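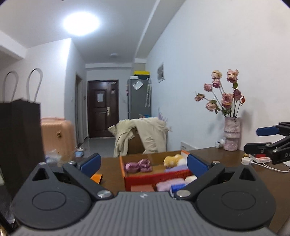
Le kit de préhension manuelle Tambridge, distribué par Magalhães, s'adresse aux laboratoires et aux intégrateurs qui constituent des jeux de démonstrations sans mobiliser de bras robotisé. Le présent essai a porté sur une paire de pinces, utilisée en appartement, sur table. Les doigts à patins bleus se distinguent nettement d'un carton rouge et des pelotes qu'il contient, ce qui facilite la relecture des séquences. Les deux bras articulés portent chacun une découpe triangulaire.

Publié en mars, par la rédaction des essais

Rechercher un essai, un fabricant… OK

La prise en main demande peu de formation. Un opérateur débutant a enchaîné des transferts corrects après 30 minutes. La course des doigts convient aux objets souples de petite taille ; les emballages minces et glissants exigent davantage de soin, et le taux de reprise y demeure élevé. Sur 55 transferts consignés, 4 ont dû être recommencés, tous avec des sachets. La notice française comporte plusieurs renvois erronés, que le distributeur s'est engagé à corriger. 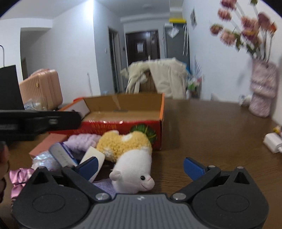
Le kit peut-il être employé par une seule personne ?

Un opérateur seul suffit pour les tâches à une ou deux mains. Une seconde personne reste utile pour remettre les objets en place entre deux prises et tenir le journal de séance.

L'offre de service associée, assurée par Pundley, comprend le contrôle des séquences et leur restitution sous 40 heures ouvrées. Ce délai a été respecté. Le rapport remis signale les prises incomplètes, mais n'en précise pas toujours la cause. Il serait souhaitable que le prestataire communique ses critères de rejet avant la commande.

Avis de la rédaction : favorable, sous réserve d'une révision de la documentation. Les organismes traitant surtout des articles souples y trouveront un équipement adapté.

Essais récents
Trenby : poste de tri compact
Pundley : formule de contrôle à distance
Ventouses pour emballages minces : comparatif
Magalhães : contrat de maintenance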